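An afternoon watching robots plug things in

June 19, 2019

I don't usually get out much for this blog (regular readers will know it's mostly me moaning about my allotment and the number 7 bus), but last week I went to an open day at Jakunent, and I've been boring everyone I know about it ever since, so now it's your turn.

Jakunent have a couple of floors in one of those low brick units out at Flositz, past the tile warehouse and the place that does exhausts. I must have driven by it hundreds of times without a clue what went on inside. They'd put a card up in the library back in May saying the public could come and look round, free, book a slot, tea provided. I booked before I'd finished reading. I'd have gone for the tea alone.

We went round in groups of 10, which was a nice size as you could get right up to the rope and still ask daft questions. My group had two lads doing engineering at college, a retired couple in matching cagoules, a mum with a very serious little girl, and a few people like me who had clearly just seen the card.

First up was a talk with slides. I'll be kind and say it was thorough. There was a lot about something called Candavier, the name of the whole project, and how they want robots to do the sort of fiddly everyday jobs that you and I do without thinking. The woman giving the talk said they had recorded 1,563 goes at different household tasks since they started, and the little girl put her hand up and asked if any of them were hoovering. They weren't. You could see her lose interest on the spot.

Then we went through to the workshop, and that's where it got good.

The job they'd picked for us was the charger. You know, a phone charger, the little block you lose down the back of the sofa. One robot, two arms, one extension lead on a table, and the idea is that it picks up the charger and plugs it in. I'll admit my heart sank a bit. I'd been hoping for something with legs. But there was a screen up beside the table showing the view from a camera down by the robot's own hand, and once I'd spotted that I hardly looked at anything else.

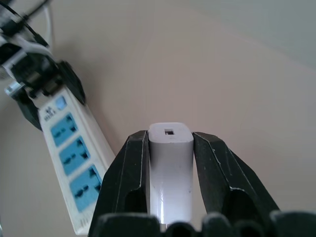 Posted by Allotment Annie

I loved that view! You're right down there with the fingers, and the charger looks about the size of a fridge. The grip they use is just the two black fingers, one from each side, and they've got little scuffs along the edges like the toes of school shoes. I found that very cheering. Everything on the slides had been so shiny, and there was the real thing, knocked about a bit.

I asked how it knows how hard to squeeze, and got a long answer that I followed for a good half of the way. What I took from it is that squeezing is the easy bit. The hard bit is that the charger has to end up facing the right way, pins towards the holes and lined up with the right slots, and when you pick something up you don't always get it how you want it. Think of trying to get a key in the front door in the dark with your shopping in the other hand. We do it by feel, wiggling it about and swearing. The robot has to be taught the wiggling.

And the sockets! The extension lead is one of those with the all-sorts sockets that take two pins or three, like you get in airports, and it has far more slots in it than you'd think. One of the college lads said surely that makes it easier, more holes to aim at. Apparently no, it makes it a lot worse, as several of them look nearly right. I thought of my dad with the back of the video recorder and felt a real bond with the thing.

We had a few minutes to ourselves while they got it ready for another turn, and I did what I always do and went and stood where I could see the table properly. I'd expected clutter. My own kitchen table has more on it at any given moment than this whole room did. The charger was lying on its side with its prongs pointing away from the lead, and both hands were held open, waiting. I got quite tense about it, like the quiet bit before the snooker starts.

They told us they move the charger to a fresh spot every time, so that the robot can't learn one move off by heart. It's what my piano teacher used to do to me with scales, starting me on a different note when she thought I'd got lazy, and I resented it then as well.

So did it work, I hear you ask. Well. On our first turn it got the charger picked up, brought it over, dithered above the sockets for ages and then put it down again next to them, very gently, as if it had thought better of it. Big groan from the cagoules. On the second it went in, and the whole group clapped! I clapped! At an extension lead! Somebody from Jakunent said that on a good day it manages 98 in a hundred, then a colleague of hers coughed and she said all right, on a very good day. I liked them both for that.

It is slow, mind. I'd pictured something whizzing about like in a car factory. This was more like watching someone defuse a bomb in an old film. They can speed it up, they said, but they keep it gentle when visitors are in, and anyway a fast robot that misses just misses faster. 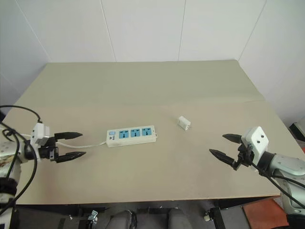
The tea, and a few practical bits

The tea was fine. Urn tea, decent biscuits, including the chocolate ones that are normally gone by the time I get anywhere. It was laid out upstairs in a room called Ikeda (all their rooms have names, and I never found out where that one came from), with a nice view over the railway line.

I got chatting to the retired couple, who go to every open day going. Sewage works, bell foundry, a mushroom farm. They reckoned this came a close second to the sewage works, and I have now got the sewage works on my list. The little girl had cheered up by then and was picking up biscuits with two fingers held out stiff like pincers, dropping about half of them, and saying it was harder than it looked. I had a go too, on the quiet. It is harder than it looks.

If you fancy going yourself, they're planning another one in the autumn and you can put your name down at the front desk or at the library. Parking is tight, so get the bus if you can bear it and get off at the tile warehouse. The whole visit took me a bit over two hours with the tea. It's all on the flat except for the tea room, and there's a lift for that. Wear a jumper, they keep the workshop cold. You stand for most of the demonstration, but there were stools along the back wall for anyone who wanted one, and I'd suggest bagging one early if your knees are anything like mine.

When I got home I went to charge my phone and did it in one go, without looking, while talking to the cat. Then I unplugged it and did it again slowly with two fingers, and dropped it behind the bread bin. Still haven't got it out. If anyone has a good way of shifting a bread bin that's been stuck to the worktop since Christmas, the comments are open.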